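About Stöcker Planning

Stöcker Planning is a small office that helps companies and schools to buy robots and the equipment which belongs to them. We do not sell machines and we take no commission from the makers. Our customer pays us for a plan, a budget and, when it is wished, for our company during the purchase until the equipment is accepted.

The office was started by Ute Lammers, who before was responsible for purchasing in a packaging plant. She had seen there many times that the price of the robot arm was discussed for months, while the gripper, the cables, the table and the training were put in one line with the name "other." In her experience this line is where a budget becomes too small. Our budgets therefore have no such line.

How we work

A usual project takes around 9 weeks. First we visit you and look at the parts that must be handled. We ask for the real parts, also the ugly ones, and a list is not enough for us. After this we write the requirements together with the people who will stand next to the machine every day. Then we ask for offers from at least three suppliers and put them in the same table, so that you can compare them line by line. The decision stays with you. 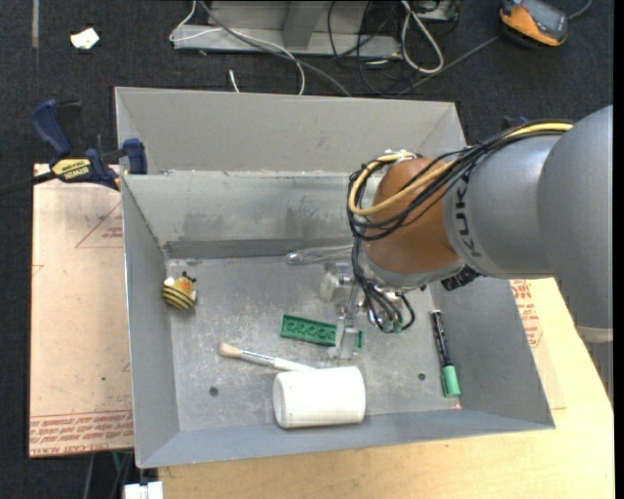
Page last changed: Jun 27, 2022

Picking mixed objects out of a metal bin is the task for which we receive the most questions. A toy brick, a brush and a cup lying on its side are three different problems for one gripper, and something transparent is again different for a camera. Before you order, we recommend to pay for a trial with your own objects. We plan the trial as a separate item, with its own date and its own limit of cost. Clamps, spare fingers and cable guides belong in this item too.

Our planning tools

For the cost tables we use Traltora, a worksheet that we have made ourselves and which every customer keeps after the project. It shows the purchase price and the yearly cost separately, including service, spare parts and the hours of your own staff. For schools we have a shorter form with the name Tonow, because their money often must be spent inside one budget year and the delivery time decides more than the price.

Where to find us

Our office is in Titport, in the second building behind the harbor road. We are two planners and one person for the contracts. Visits are possible with an appointment. Requests for the next budget year should reach us before the end of April, later ones we accept when there is time.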